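Living with a Long-Term Condition
Course handout, unit 6: Asthma and physical activity
Prepared by Debora Palumbo

What this unit is about

In unit 5 we looked at the daily preventer inhaler and at why many people stop using it when they feel well. Now we come to movement. Many adults with asthma tell their nurse that they "don't do sport". When you ask a little more, you hear that they were taken out of gym lessons at school, or that they once had a bad attack after running for a bus, and from this day they avoid everything that makes them breathe hard.

For the exam you should be able to explain what happens in the airways during exercise, to recognise the usual pattern of symptoms, and to help a person make a simple plan. You will not be asked for doses. Doses belong to the prescriber.

What happens in the airways

When we rest, we breathe mostly through the nose. The air is warmed and made moist before it reaches the lungs. When we work hard we breathe faster and through the mouth, and a larger amount of cool, dry air goes down. The lining of the airways loses water and heat. In a person with asthma this can make the small muscles around the airways tighten. The result is cough, wheeze, a tight chest, or a feeling that the breath does not go in fully.

The older books call this "exercise-induced asthma". You will meet this name still. In the course we say "exercise-induced narrowing", as the exercise does not cause the disease, it only brings out the symptoms. Please use the second name in your written work.

The usual pattern

Symptoms often begin some minutes into hard effort, or shortly after the person stops. Many people get worse in the first minutes of rest and then slowly improve. This is useful to know when you take a history. A person who is breathless only during the effort, and recovers quickly when standing still, may simply be unfit. A person who coughs in the changing room afterwards deserves more questions.

Be careful also with chest pain, fainting, or a noisy sound when breathing in. These do not fit the pattern, and the person should see a doctor before any plan is made.

Which activity is easier?

Long, steady effort in cold and dry air is the most difficult: running in winter, cross-country skiing, cycling on a frosty morning. Short efforts with pauses are usually better tolerated. Swimming is often recommended for the warm and moist air, but some people react to the chemicals of the pool, so ask before you recommend it to everybody.

Strength work at home is much forgotten in the leaflets. It can be done at any speed, the room is not cold, and the person can stop after each exercise. For somebody who has not moved for many years, a resistance band and a chair are enough to start with.

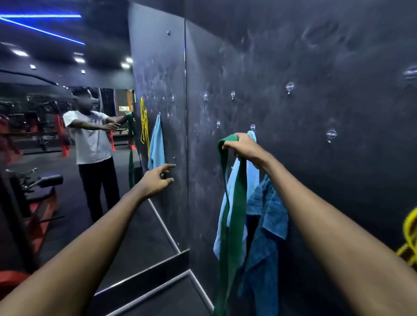

Fig. 1. Green resistance band and towels by a wall with clear hooks.

Warming up

A slow warm-up is the cheapest help we have. The person begins with easy walking or arm movements, then adds a few short, faster efforts with rest between them. After a good warm-up some people have fewer symptoms for a while, and the books call this the refractory period. It does not happen in everybody, and it does not replace the medicine.

Cooling down matters too. Stopping suddenly and going out into cold air is a common mistake. In winter a scarf over the nose and mouth is a good habit — old advice from grandmothers, but correct.

The medicine question

Two things must be clear before the person begins.

First, is the asthma under control in general? If the person wakes at night or needs the reliever inhaler often, symptoms in exercise are a sign that the basic treatment needs a review. We do not make an exercise plan on top of badly controlled asthma. We send the person back to the nurse or doctor first.

Second, does the person have the reliever inhaler near? In the locker is not near. In the car is certainly not near. Some people have been told to use it before exercise, others not, and the written action plan should say which. If there is no written action plan, this is your first task.

Case for discussion: Mr Parisi

Mr Parisi is a bus driver. He has had asthma from childhood and uses his preventer "most days". His doctor has told him to be more active. In February he joined a walking group in the village of Rondine, which meets on Monday evening and goes up a hill at a good speed. On the first evening he began to cough halfway up. He was embarrassed, so he did not stop, and he did not use his reliever because it was in his other jacket. On the way down he could not speak full sentences. The group leader sat him on a wall and telephoned for help.

He recovered well. Now he says that walking is not for him.

Discuss in pairs:
What warning signs came before the serious moment?
What does "most days" mean, and how would you ask about it without blame?
The inability to speak full sentences: why is it important?
How would you answer his last remark?

Please do not go directly to the hill. In my experience students like to redesign the walk and they forget the preventer. Start from the preventer.

The talk test

We have no need of machines to judge effort. If the person can talk comfortably, the effort is light to moderate. If only a few words are possible between breaths, the effort is hard. For the first weeks of a new plan, stay where talking is easy. Explain that to be a little breathless is normal and safe, and that wheeze and tightness are something different. Many people with asthma never learned to tell one from the other, and they are frightened by both.

Keeping a record

A small notebook is sufficient. For each session the person writes what they did, the weather if outdoors, whether the reliever was used, and how the chest felt during the following hour. After some weeks a pattern often comes out, for example that symptoms come only on the days of high pollen or after a cold. Bring the notebook to the review appointment.

For next time

Read chapter 24 of the course book, from page 82, and write half a page on Mr Parisi. Those who missed the inhaler practice must do it before unit 7, please write your name on the list at the door. Spacers will be provided, you do not need to bring your own.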